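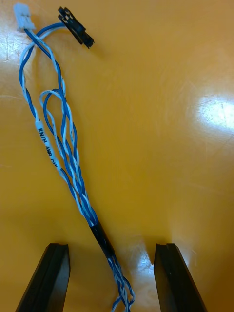 Rolier gripper fingers, open over a harness of twisted blue and white pairs.

Borkance Launches Rolier, a Gripper Kit for Wires That Won't Hold Still

LUNSIDE, Nov 8, 2018 - Borkance today began taking orders for Rolier, a gripper and wrist camera kit that lets a small robot arm pick up wire harnesses from an ordinary tabletop.

Robots have long been good at lifting boxes. Boxes are cooperative. A harness has a connector on one end, opinions in the middle, and a habit of changing shape the moment it is touched. Most automation catalogs deal with this by showing pictures of boxes.

Rolier comes with two grooved fingers, a camera that looks out between them, and software that picks a grasp point on the bundle. Shops can teach it a new harness with 3 sample pieces. The kit does not untangle knots, and Borkance has asked its sales staff to stop hinting that it might.

Rweyemamu, a harness assembly shop, has had 2 kits on trial since March. Its operators logged 623 harnesses moved from table to test fixture during the first stage of the trial, along with a number of remarks about the beeper. The beeper can now be turned off.

"We set out to solve one of the dullest jobs in the building," the company said. "We would like some credit for how dull it was."

The first 100 kits will ship from Lunside with mounting plate, cables and spare fingertips included. Pricing is available on request from the Borkance sales desk, as is a printed manual.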